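Home | Space | Animals | Machines | Ask Us | For Teachers

How a robot arm gets ready for work

In a workshop in Jilstead there is a robot arm which practises on old computers. The people there call it Plisau. Fouzia Usmani looks after it, and she let us watch one morning in November.

A robot arm cannot guess where things are. Before it starts, Fouzia must teach it. She moves the arm slowly to a place, and then she saves this place in its memory. Plisau has 108 saved places now. If somebody pushes the table even a little, many of them become wrong and she must teach them again.

Step 1. Look at the hand

The hand of a robot is called a gripper. Fouzia wipes the gripper with a soft cloth and checks that no screw is loose. Dust is a problem, for old computers have plenty of it inside!

Step 2. Check the cable

A cable runs along the arm. It bends every time when the arm bends. Fouzia follows it with her finger from one end to the other, with the power off. If she finds a crack, the cable is changed the same day.

Step 3. Try it slowly

Now the arm goes down into an open computer, very slowly. The big green board in there is the motherboard, where many small parts sit close together. Fouzia keeps one hand near the red stop button. She watches if the gripper comes to the right spot above the board.

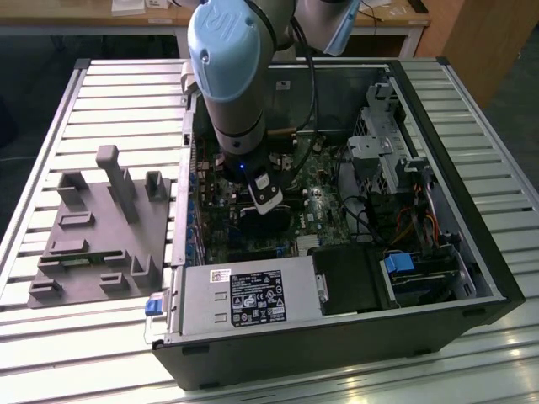 Step 4. Write it down

Every check goes into a notebook. The last line on the page we saw was number 378.

Next: Why do robots need oil?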